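Participants wanted: glove sorting and packing sessions, Hovetti site

Wanska is taking applications for seated and standing table work with knit gloves and other small textile items.

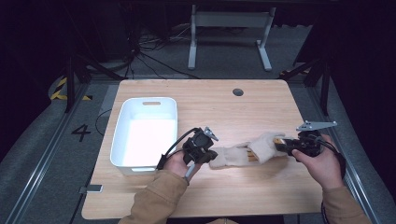 Sessions run through June. Each participant works at one numbered station with a tabletop and a plastic bin. Tasks are laying a glove flat, straightening the fingers and cuff, and placing it in the bin. Item order is set by the session sheet.

Requirements:
Age 18 or over
Full use of both hands
Able to work at table height for 23 minutes without a break
Long sleeves, no rings or bracelets

Each session covers roughly 300 items. Pay is by session and does not depend on item count. Training is paid at the same rate.

Prior packing or laundry work is useful but not required.

Apply in writing to Guoqing Deng, Wanska, Hovetti site. State available hours and dominant hand.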